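Gravisberg centre reopens its computer accessories desk

The Gravisberg Learning Centre will reopen its accessories loan desk on Thursday at 11 a.m. Members may borrow small items for home study, including mouse pads, keyboards and headsets, for up to 20 days at a time. The service had been closed since February while stock was checked and relabelled.

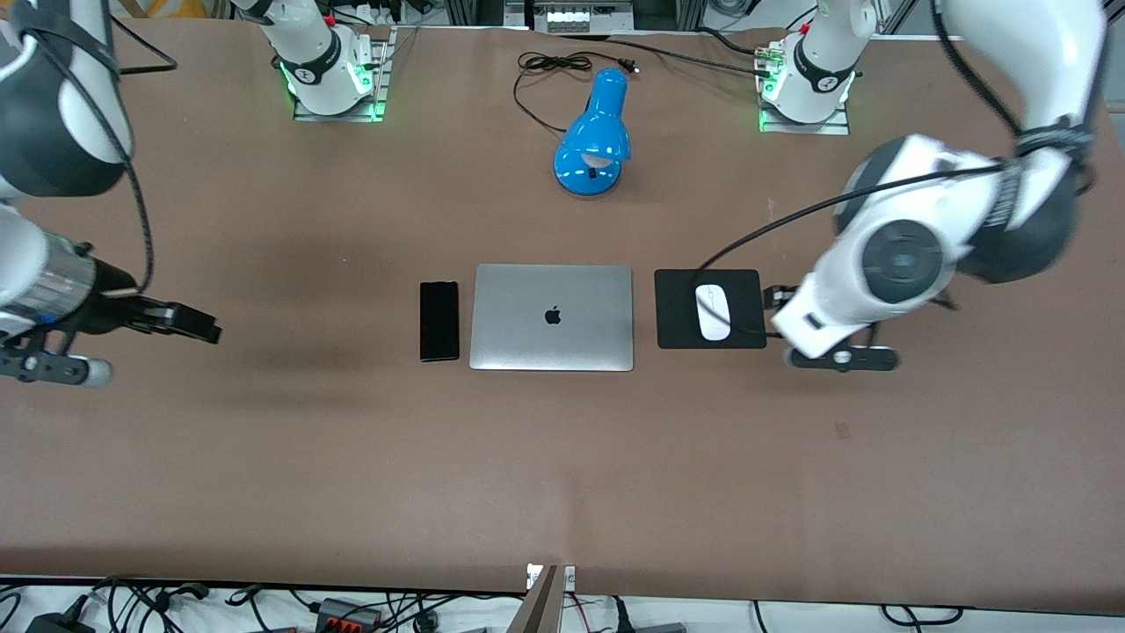
Loans are free of charge to all registered members, and a deposit is no longer required. Items should be returned to the desk in the Gruber Room, clean and with any cables neatly coiled. A mouse pad set out on a plain brown tabletop takes up little space, and members with small desks at home are welcome to ask staff which accessories would suit them. Replacement stock has been supplied by Juketier of Diltesberg.

"We have received roughly 25 requests for equipment during the closure, and those members will be contacted first," said Bernadette Mac an tSaoi, head of member services. Reservations may be made at the front office or by telephone on extension 1419.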